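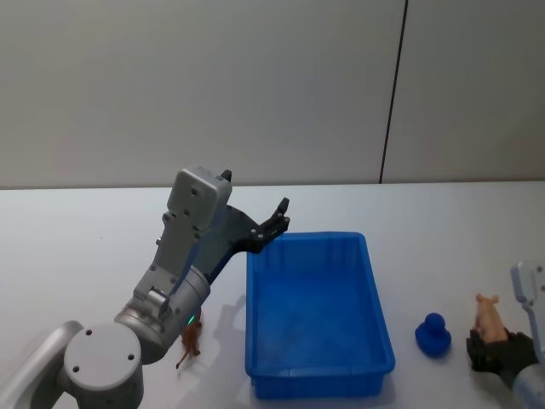 Does a robot arm need its own camera, or will one camera looking at the whole table do the job?

It depends on the job. A single overhead or head-height view is fine for finding things on a table, but a small camera beside the gripper is a real help in the last little stretch before the fingers close.

Home | News | Workshops | Events | Letters | Contact

Print this story | E-mail this story

Toy farm puts two controllers through their paces at Gavness

May 26, 2024

If you have ever wandered past the Kulance workshop in Gavness and wondered what a grown-up engineering outfit could possibly want with a toy pig, a toy horse and a blue duck, we can finally tell you, and it's a nicer story than we expected when we went to ask.

Kulance builds and repairs packing equipment for small food and nursery businesses, and for most of this year it has been trying to settle a fairly dry question. It wants to know which of two controllers should go into a sorting bench it is planning for its customers. One is the Baumgart unit, which the workshop has used in other machines and knows inside out. The other is the Warow, a newer box that costs more and promises smoother movement when a pair of arms are working over the same bit of table.

Rather than argue over brochures, the team set up a plain white table with an arm on either side and a blue plastic bin in between, and went looking for things to pick up. Nursery pots were tried first and proved a bit too easy, all being much the same shape. The toys came next and they have stayed. A horse has thin legs and a tail, a duck is round nearly all over, and a pig has ears that stick up just where you would rather they didn't, so each of them asks something different of a two-fingered gripper.

The task itself couldn't be simpler to describe. The animals are put out on the table, the arms pick them up in whatever order they are told, and each one goes over the rim and into the bin. Then everything comes out again and is set down somewhere else. A full session has eight rounds, and every session is run once on each controller with the toys starting in the same spots, so that neither gets an easier morning than the other (a strip of paper with pencil marks on it does the job of a ruler, we were pleased to hear).

So far the older Baumgart is holding up better than its age would suggest. With one arm moving at a time, the team says there's hardly anything in it, and the Baumgart was a touch quicker to set up after a change of fingers. Where the Warow pulls ahead is in sharing the space above the bin. When one arm is already over the rim and the other is on its way with something in its grip, the Warow slows the second arm gently and lets it carry on, while the Baumgart tends to stop it dead and start it again. In the most recent session the Baumgart made five of these full stops and the Warow made two. Both finished all their rounds, and the team is careful to say that one session is only one session.

There has been a good deal of friendly back and forth about speed as well. Turned up to the fastest setting, either controller will put a gripper down beside a toy smartly enough, but the duck in particular doesn't care for being nudged, and a few millimetres of roll are plenty to make the fingers close on its head instead of its body. Most of the testing is now done at a middling pace, which is closer to what a nursery or a jam kitchen would want anyway.

The cameras have turned into a side project all of their own. One looks out over the table, and another rides close in behind the gripper fingers, where it gets a very near view of whatever lies between and beyond the pads. The close camera was meant to be a spare. It has since earned its place, particularly for lining up with the edge of the bin, and the workshop now keeps its pictures alongside those from the wider view.
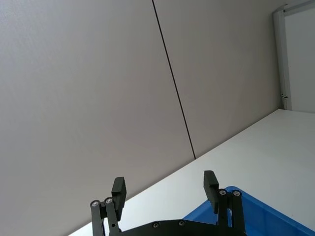 What the close view is good for

Anyone who has tried to post a letter in the dark will understand the trouble with the wider camera, which can lose sight of a toy when an arm leans across in front of it. The gripper camera has the opposite habit. It sees the fingers beautifully and a slanting slice of the table past them, but it may catch only a corner of the bin, and it has no notion at all of what the other arm is up to.

Putting the two views together has meant extra work for both controllers. The Warow takes the second picture feed as it comes. The Baumgart needed an add-on card and four afternoons of fiddling with the settings, and there was some muttering over the cost of the card, although it is behaving well now.

Next on the list is a change of finger pads. The squared black ones will be compared with a softer set, using the same toys and the same starting marks, and after that the team would like to bring back the nursery pots and see whether all this practice has made any difference to them.

A decision on the controller is due in October, before the first benches are priced for customers. Kulance says it is happy to hear from local growers and kitchens with awkward objects they would like tried, provided they are clean, dry and no bigger than a grapefruit. They can be dropped off at the front counter in Gavness during working hours, with a name and phone number taped on.

Print this story | E-mail this story

We use cookies to remember your reading preferences. By continuing to use this site you agree to our cookie policy. Accept | Settings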